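Grinach 2 review: a planner that finally gets two arms over one tray

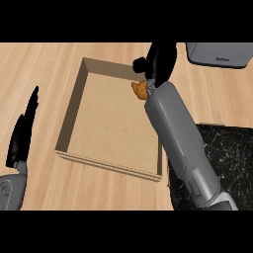 Croissant and tray task in simulation, right arm holding the croissant at the far corner of the tray.

I've been running Grinach 2 on my work desktop since November, mostly on bakery-style pick and place with two arms, and I like it a lot more than I thought I would. I came from Zolness, where I'd spent so long tuning joint limits by hand that I'd started seeing them in my sleep (not a joke, sadly).

Setup took me one evening. You load your robot model, point it at a scene file and pick a task template. The Hokodmont importer is the nicest part – it read my old Zolness scenes and only choked on the collision meshes for the grippers, which I had to simplify myself. The docs say nothing about that, so budget some time for it.

The planner itself is fast! I gave it 1,000 random croissant starts and it came back with usable paths on all but 18 of them. Most of the failures were grasps near the edge of the table, where the wrist runs out of room and the planner just gives up and returns an empty path. I'd love an error message there. Any error message.

What sold me is how it treats the tray. You can mark the walls as keep-out and the floor as the goal, and the arm comes in over the rim with a margin you set yourself. I use 30 millimeters, and with anything much smaller I got paths that skimmed the cardboard. The second arm gets its own parking pose, and the planner checks both arms against each other at every step, so I could throw out the ugly little script I'd been using for that.

Now the grumbles. The viewer is slow to redraw when you scrub back through a long run, and the timeline labels overlap on a small screen. Contact with soft food is basic too, so a croissant behaves like a light brick. If you need squish, look at Villalobos, though its planner is a lot clumsier.

It costs $470 for a single seat, updates included for a year. I paid for mine and I'll renew, but please fix the empty path thing first.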